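Home About Rooms Visit Contact

About Sternarden

Sternarden runs shared workrooms and a small break lounge in Girkport. Desta Feyisa opened the first room in August with 60 members. Coffee and snacks are included — so are the pens and sticky notes.

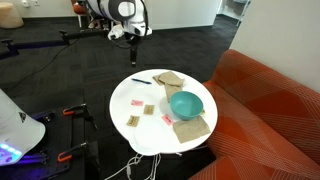 The lounge

Members eat, take notes and leave messages for each other between bookings. 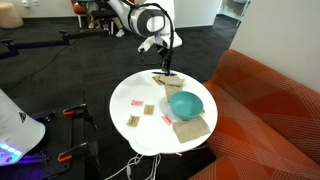

Desta still handles every new membership herself. Tours start in the lounge, at the orange sofa by the round white table, and end at the Habte room upstairs.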